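Stononer Item Text Set

A data card for the text and tags released with the fan restoration of Stononer, a side-scrolling exploration game with a small crafting system and one very large castle town. The set holds every item description, room name and line of shopkeeper dialogue we could recover from the final build, along with the tags we added by hand.

Maintainer: Ineke Van Beek
Tagging: Mei Ridgeway, Rafferty Castellanos
Spanish text: Constanza Valdebenito
Last updated: December 23, 2021

What is in the set

There are 2,893 entries. Each entry is one piece of text as the player would see it, with its internal key, the area it belongs to and one or more tags. Entries are in English and, where a translation existed in the game files, in Spanish. Missing Spanish lines have been left blank. Constanza is working through them for a later release and would rather have gaps than machine output.

The main file is items.csv. The other two are rooms.csv and dialogue.csv. All three are UTF-8 with a header row and use commas, so anything with a comma in it is quoted. Line breaks inside the game text are stored as a backslash followed by n, the way the game stores them.

Columns

key – the internal name, unchanged from the game, including the spelling mistakes
area – one of Usdale, Lanz, Garkodden or common
text_en – English text
text_es – Spanish text, may be empty
tags – separated by semicolons
source – the archive the line came from
checked – yes or no, see below

Areas

Usdale is the opening village and the crafting hub. Lanz is the castle, which takes up most of the map and most of the room names. Garkodden is the flooded section under the castle, reached once you have the diving charm. Anything that can turn up in more than one of these is marked common, even if in practice players mostly find it in one place. Potions are the usual case.

Home items

The player's house in Usdale can be furnished, and the furnishing items have their own tag group: seat, soft, light, wall, floor and storage. An item can have two of these. A chair sold with its cushion is a single entry tagged seat;soft, while a cushion sold separately is tagged soft only. Mei rewrote this part of the tagging guide after the first pass, where the same kind of item had been done both ways.
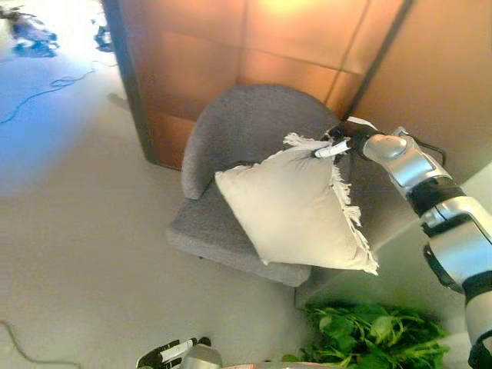

Fringed cushion and grey armchair. Tags: soft; seat.

Home items do nothing in combat and have no stats, so the short description is all there is. They are still some of the longest descriptions in the game. Whoever wrote them clearly enjoyed the work, and several refer to characters who never appear. We have tagged those lines lore as well.

How the text was collected

Rafferty wrote the extractor, which reads the three text archives on the disc and writes one row per string. It does not touch the executable, so menu labels and error messages are not here. Strings with no key were dropped. Strings with a key but no text were kept if the key is referred to by a room or a shop, and dropped otherwise.

After that the rows were split between two taggers. Each row was tagged by one person and read over by the other. Where they disagreed, the row went to Ineke, who picked a tag and wrote a note in notes.txt. The notes are short and not always polite about the game's item categories.

The checked column

A yes here means that somebody found the text in the running game and compared it with the file. A no means the text is in the archive but has not been seen on screen. Please do not read no as unused. Some of these lines only show after the second ending, and a few need a full set of relics. Bernadette Van Dusen has been playing through with a save editor to fill in the rest, and her progress is in the issue tracker.

Known problems

The Garkodden room names contain 5 duplicates. They are different rooms with the same name and the keys are correct, so please don't report them.

Spanish accents are missing in the older dialogue lines. The game's first font had no accented letters and the text was typed to suit it. We have left these alone in text_es. If you need proper spelling, wait for the next release or fix your own copy.

Prices in the dialogue do not always match prices in the shop. The lamp seller in Usdale asks for 200 crowns in speech and charges a different amount at the counter. Both are as they appear in the game.

The tag weapon covers too much. It includes throwing knives, which the game treats as consumables, and the fishing spear, which can't be equipped outside Garkodden. Splitting it is planned for version 3.

Using the set

It has been used so far for a searchable item guide, a randomiser that shuffles shop stock, and a small text classifier that guesses the area from a description. The classifier does well on Lanz and badly on common, as you would expect from the way common is defined. If you train anything on this, split by key prefix and not by row. Upgraded items repeat most of the wording of the basic version, and a random split will put one in each half.

The set is not suitable as a general sample of game writing. It comes from one game, and the style is very even from start to finish.

Licence and credits

The tags, notes and scripts are free to use with credit to the Stononer restoration group. The game text belongs to its original publisher and is included for reference and study. Do not sell it.

Reporting mistakes

Open an issue and give the key, the column and what you think it should say. A screenshot helps if the mistake is in the text itself. For tags, read notes.txt first, as the row may already have been argued over. Corrections to the Spanish go to Constanza, who prefers them in batches.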